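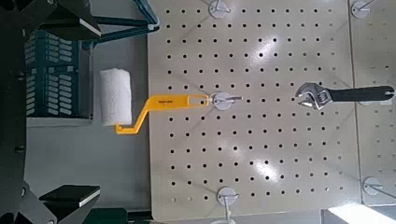 How to Paint a Small Room with a Roller

Posted Tuesday, August 29, 2023

I painted my first room in the apartment on Verano Street, and I made almost every mistake which is possible. Since then I have painted nine more rooms, some of them for friends, and I have my own order of work. It is slow, but the walls look good after it. I write it down for a person who has one free weekend and one small room.

What you need

A roller with a medium nap cover. A small roller for narrow places. An angled brush. A tray, and two liners for it. Painter's tape. A drop cloth, better from fabric than from plastic, because plastic slides under the feet. Filler, a putty knife and fine sandpaper. A screwdriver for the outlet covers.

For the paint I used Luris matte in the bedroom and Zerkuria satin in the kitchen. Both are fine. The Luris covers better in one coat, but it shows every touch of a hand, so I would not put it in a hallway.

How much paint to buy

Measure the length of every wall, add them together and multiply by the height. My bedroom has 60 feet of wall in total and the ceiling is a little above nine feet and a half, so I had 583 square feet with the doors and windows not taken out. I do not subtract them. The extra paint goes for touching up later.

Then read on the can how much it covers and multiply your number by two, for two coats. For my 583 square feet I had to cover more than 1000, and I bought three gallons. One third of the last can is still in the closet.

Step 1. Empty the room

Take out everything you can carry. The rest push to the middle and cover. Remove the outlet covers and put the screws in a cup, or tape them to the back of each cover. Turn off the power for this room before you do it.

Step 2. Repair and clean the walls

Fill the holes from nails. Let the filler dry, sand it until you do not feel the edge with your finger, then wipe the dust with a damp cloth. In the kitchen wash the walls with dish soap and after that with clean water. I skipped this near the stove once and the paint came off there in December, in pieces as big as a coin.

Step 3. Tape

Tape the baseboards, the window frames and the door frame. Press the edge of the tape with the putty knife. I do not tape the ceiling any more, my hand is steady enough with the angled brush, but for the first room I advise you to do it.

Step 4. Cut in with the brush

Paint a strip two or three inches wide along the ceiling, in the corners and around the frames. Do one wall, then roll this wall while the strip is still wet. If you cut in the whole room first, the strips will dry and you may see a darker border around each wall.

Step 5. Load the roller

Wrap a new cover with tape and pull the tape off, this takes away the loose fibers. Pour paint only in the deep part of the tray. Roll the cover in it a little, then up and down the slope until the paint is even on all sides. The cover should be full but not dripping.

Step 6. Roll the wall

Start a foot away from the corner. Roll upward first, then down, and go over the place in a wide W shape. Fill the W without lifting the roller. After this make long light strokes from ceiling to floor, all in one direction. Do not press. When you hear a sticky sound, it is time for more paint.

Look at the wall from the side, with a lamp if the day is dark. Lines from the roller's edge are easy to remove while the paint is wet.

Step 7. Wait, then second coat

The can tells you the time. Mine said four hours, and in humid weather I give it six. Between the coats I put the roller and the brush in a plastic bag and close it tight, so I do not need to wash them twice.

Step 8. Remove the tape and clean up

Pull the tape slowly, at an angle, when the second coat is only just dry to the touch. If it pulls the paint with it, cut along the edge with a sharp knife.

Water-based paint washes out with warm water and a drop of soap. Scrape the cover with the back of the putty knife first, it saves a lot of water. Stand the cover on its end to dry.

Write the color name, the room and the date on the lid of the can before you put it away.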